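How to Budget for a Hand-Held Gripper Setup
Rasthorpe Equipment Guides
March 2023
By Serpil Akyol

These steps are for a lab or small company buying its first set of hand-held grippers for recording household tasks. They cover what to put in the budget, the order to buy it in, and where first budgets usually come up short. Prices change, so get your own quotes. The method stays the same.

Step 1. Write the task list first

List the tasks you plan to record in the first six months. Making a bed, sorting small items and folding clothes each need different furniture and a different amount of floor. Put the floor space next to each task. A double bed with room to walk on both sides takes more space than most people allow for.

Step 2. Decide how many grippers

Work out how many people will record at the same time and buy one gripper per hand. Two people working with both hands need four. Then add one complete spare for every four in use. If the spare doesn't fit the budget, at least buy a second set of fingers and pads. Pads are the part you will replace most.

Ask the supplier these questions before you sign:
Are finger pads sold separately, and in what pack size?
Can the fingers be changed with ordinary tools?
What is the lead time on a single replacement unit?
Is the recording software a one-time purchase or a yearly license?

We had quotes from Promura and Sopacua. The hardware totals were close. The license terms were not, and over 2 years the cheaper quote became the more expensive one.
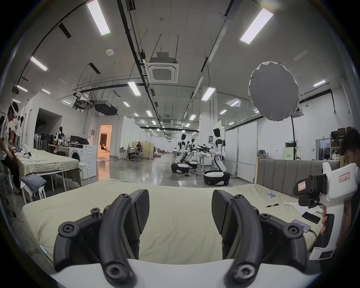 Step 3. Price the room separately

Keep furniture, lighting and power on their own sheet. Used beds and tables are fine for this work. Spend the money on lights, and check that the light is even over each work area. Include bedding and clothing, and buy enough to swap colors between sessions.

Our room budget was $3000 and we went over it by 22 percent. Most of the overrun was electrical work. Have an electrician look at the room before you fix the figure.

Step 4. Plan for storage

Video fills drives quickly. Record for one hour, look at the file size, and multiply by your planned hours. Double that number so you have a backup copy. Ruth Mottram, who handles our purchasing, puts drives on a separate order so that a late gripper shipment doesn't hold them up.

Step 5. Leave robots for a later line

If you plan to buy a robot as well, get the quote now but give it its own approval. Ask about delivery, floor loading, training days and the service contract. The service contract is often missing from the first quote. Gindodora sent theirs only when we asked for it in writing.

Step 6. Set the order dates

Grippers took 43 days to reach us. Order them first, then the drives, then the furniture. If your budget year closes in August, send the purchase request by the end of May.

Related guides: Comparing Service Contracts, Used Lab Furniture, Storage Costs for Video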